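Washing and Storing Match Kit

Polyester shirts hold odor in the fiber, and a hotter wash does not remove it. Turn each shirt inside out, close any zippers, and rinse in cold water within an hour of the final whistle. Wash at 85°F with half the usual dose of liquid detergent. Skip fabric softener, as it coats the knit and stops it from wicking.

Spin at 800 rpm. Higher speeds set creases in printed numbers and can lift the edges of heat-pressed badges. The Drestia and Lular shirts we wash each week have kept their numbers for two seasons at this setting.

Grass stains need an enzyme pre-treatment — 15 minutes, then a soft brush along the grain of the fabric. Mud should dry fully before it is brushed off.

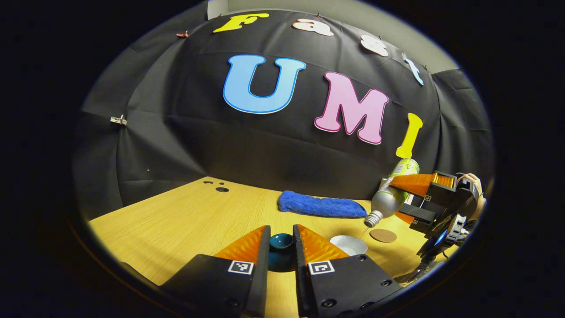 Foam letters pinned to black fabric.

Goalkeeper gloves are washed by hand in lukewarm water. Press the palms flat and do not wring them. Dry them away from radiators and direct sun, then store them palm to back so the latex faces do not bond.

Boots: remove the laces and insoles, knock the studs together outdoors, and wipe the uppers with a damp cloth. Stuff with plain paper and change it once after two hours. Leather pairs such as the Paracha take a thin coat of conditioner in January and again before preseason.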